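Lendport Community Board > Offices and Shared Spaces > Bin bags on a wall hook, worth it?

stindia_flat3
Someone at work swears by hanging the spare bin bag on a stick-on hook above the bin, so the next one is always to hand. I don't buy it. Isn't that what the bottom of the bin is for?

Lins
It's fine. We did it in July and I've stopped hunting through the cupboard.

zoron16
Stopped hunting for one bag, you mean. Then you hang another, and you're back at the cupboard. I keep 12 under the liner and that does me for weeks.

Lins
Until something leaks on them.

stindia_flat3
Has anyone got it set up so I can see how it sits?

Lins

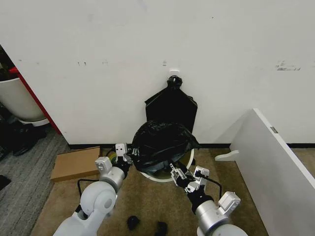
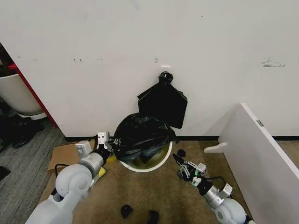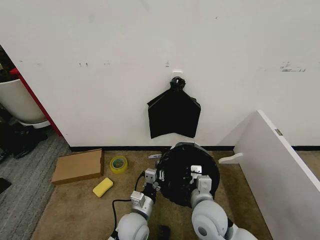
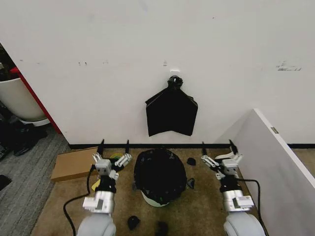

My view is that the hook matters less than where you put it. Too high and people ignore it, too low and it's in the way when you're tucking the liner over the rim. In the last one the bag ends well above the floor, with bare wall under it, and I'd copy that height. Knot the neck before you hang it.

zoron16
Still not convinced. Stick-on hooks take the paint with them – I've filled 3 holes to prove it.

stindia_flat3
And the wall's scuffed enough already. I'll try it until Monday, then it's back to the bottom of the bin.

Lins
Suit yourself. Wipe the wall first or it won't stick.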